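Collura changes the recipe for its split pea soup base

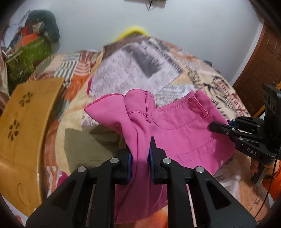 Collura, the maker of dried soup bases, will sell a reformulated yellow split pea base from July. The new version replaces wheat flour with ground red lentils as the thickener and drops the added sugar. The price per packet stays the same.

The company tested the change over the winter at its kitchen in Vik. Gunnel Haugen, who leads recipe development there, said the old base thickened quickly but turned gluey when it was kept warm for long periods, a common complaint from canteens. Lentil flour swells more slowly and holds its texture for up to 4 hours in a covered pan at serving heat, according to the company's own tests.

In all, 1573 portions were served to canteen customers during the trial, under the product's usual name. Diners were asked to rate salt, thickness and aftertaste on a paper slip. Scores for thickness rose. Scores for salt fell slightly, and the final recipe has a little more celery seed and dried onion to make up for it — the salt content itself was left alone.

The cooking method changes in two respects. The powder should be whisked into cold water before heating, as lentil flour forms lumps if it is tipped into a boiling pan. The soup then needs a simmer of 20 minutes, against 12 for the old base. Cooks who stop early will notice a raw, slightly grassy taste. Acid ingredients such as lemon juice or tinned tomatoes should go in at the end.

Manouchehr Heydari, who buys for the Endasley group of staff restaurants, said the longer simmer would mean starting the lunch soup earlier but that his kitchens would take the new base. "We were thinning the old one with stock every half hour," he said. "That takes up a pair of hands in the middle of service."

The new packets carry no wheat in the ingredients list, but Collura is not labelling them gluten-free. They are filled on the same line as the company's barley broth, and Haugen said a separate line was not planned this year. Celery remains listed as an allergen.

The first run is 4000 catering packs. Household packets, which make 2 litres, will follow when shops have sold their present stock. Old and new packets have different directions on the back, and the new ones are marked "whisk in cold" beside the opening strip.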